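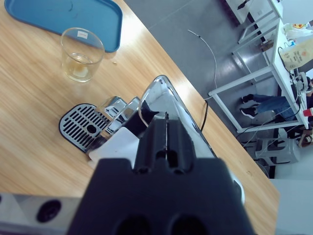
Can a Robot Make the Coffee Yet?
Final project report, Household Automation course
Nilmini Debnath, Kiều Mạch and Tormod Skjelbred
Supervisor: Rawan Haddad

1. Why coffee

When we had to pick a chore for this project, Kiều wanted laundry and Tormod wanted dishes. We settled on capsule coffee, and we are so glad we did! A capsule machine does nearly all the hard work already. It heats the water, pushes it through and stops. What is left for a person is small: get a capsule, put it in, put a cup under the spout, press a button, carry the cup away. Most of us do that half asleep.

Our question was how much of that leftover work a pair of robot arms can do today, in an ordinary room, with an ordinary machine that was designed for human fingers.

2. How we split up the chore

We wrote the job down as 6 steps: take a capsule from the stand, open the machine, drop the capsule in, close the machine, place the cup, start the brew. Dilruba Mollah from the year above us told us to treat each step as its own little project, and that was the best advice we got all semester. (Our first plan had "make coffee" as a single line in the schedule, with a week next to it.)

A step counted as done only if nobody touched anything from start to finish. Nudging the cup a little, which is very tempting, made it a failed run. We called our control program Cerkura, after a long evening of worse names, and every attempt it made went into a shared log. By the end the log had 1753 lines, counting the ones where a step was stopped in the first second.

3. Picking up a capsule

This was our favorite part and also the one that ate the most time. A capsule is small, light and slippery, and it is wider at the rim than at the bottom, so a grip that looks fine can slide off as the fingers close.
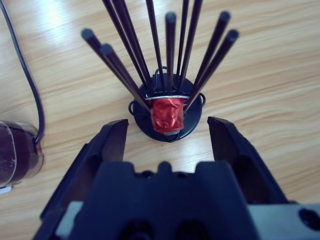

The direction the fingers come from matters much more than we expected. Coming in low and straight worked far better for us than coming down from the top, where there is a good chance of bumping part of the stand on the way. Once you bump the stand, everything the program believed about where things are is a little bit wrong, and it carries on as if nothing had happened. Tormod added a second look just before the fingers close, and that one change did more for us than two weeks of tuning speeds.

Shiny wrappers are another headache. To a camera, a bright reflection moves when the arm moves, so the edge of the object seems to move too. We got some of this under control by slowing the last part of the approach, but we never got rid of it.

4. Working with two arms

We had planned to use one arm and keep the other as a spare. Then we watched ourselves making coffee and noticed that we hardly ever use just one hand! One holds, the other does. So we moved to two arms in the second half of the project, with one doing the fetching and the other free to steady or hand over.

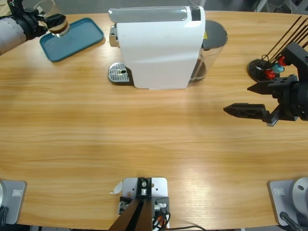
Figure 3. The two-arm setup, with the coffee machine at the back of the table and the capsule stand on the right.

Two arms bring their own trouble. They can reach into the same space, and our answer to that was very simple: a line down the table that only one of them may cross at a time. It is slow, and it means a lot of waiting. It is also easy to understand when something goes wrong at seven in the evening.

5. So, can it?

In pieces, yes. Closing the machine and placing the cup were the steps we trusted most. Picking up the capsule was good on good days. Dropping it in was the weak spot, as the opening allows very little error and a tilted capsule just sits there crooked. Our best full run took almost 18 minutes, and Kiều cheered so loudly that people came in from the hallway.

A person is still much faster, and will also notice that the water is low or that somebody left a spoon in the way. Our program knows nothing about spoons.

6. Next steps

Nilmini is staying on with the project and wants to try softer fingertips first. After that we would like to move the stand between runs without telling the program, and test at least one other machine. The log and the code are with Rawan Haddad for any group that wants to pick this up in May.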